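Review: Tollon finger pads and cable clip set for parallel grippers

Posted by Heather Urquhart
Sunday, November 10, 2024

I look after one tabletop cell at Nurel. The arm picks up toy food and kitchen items and puts them down again, most of the day, and the part that gives me the most trouble is the gripper. The pads wear, the cable works its way down, and then somebody calls me. I bought the Tollon set in September to replace the Cemis pads we had been using.

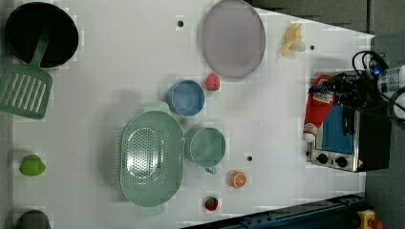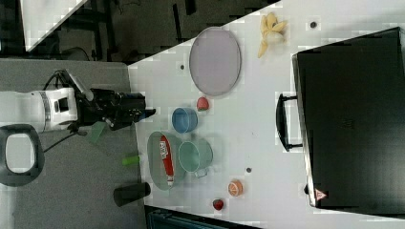 Our cell with the play kitchen set on the table. The ketchup bottle in the first one is the item I use as a grip check.

What you get

Four pads, a bag of screws, two cable clips and a strip of double-sided foam. The instructions are one folded sheet. The drawing shows the pads from one side only, so mark your old ones before you take them off. There is a left and a right and they look alike until you try to seat them. I put one on backward and had to start over.

Fitting

Power off the arm and let the gripper go slack before you touch the screws. The old screws were tight and one head was partly stripped. A new hex bit got it out. The Tollon screws are slightly longer than the Cemis ones, so don't mix them.

The pads went on in half an hour, including my mistake. The clips took longer. They are stiff, and if you close one over a cable bundle that isn't lying flat it will pinch. I left more slack at the wrist than the sheet suggests. Our arm turns farther than most, and a cable pulled tight there is a repair I've done twice and don't want to do again.

After fitting you need to reset the closed position. The new pads are thicker. If you skip this the gripper thinks it is holding something when it is empty.

In use

I ran 500 picks on the first day and checked the pads at the end. No lifting at the corners. We are now past 2,000 and there is light wear on the lower edge of one pad, on the side that meets the table.

Smooth, round things hold better than they did with the Cemis pads. The strawberries used to roll out and now mostly don't. Flat things are the same as before. The plate is still hard to pick up, and I don't think any pad will fix that.

The surface collects dust. I wipe it with a damp cloth every morning. Alcohol left a dull patch on my spare, so I stopped using it.

Price and where I got it

I paid $110 from Palaniappan, shipping included. That is more than I wanted to pay for rubber and screws. You can't buy the clips separately, and I only needed one of them.

Would I buy it again

The pads, yes. For the clips I would go back to hook-and-loop strap, which is easier to open when you need to get at the cable.

4 out of 5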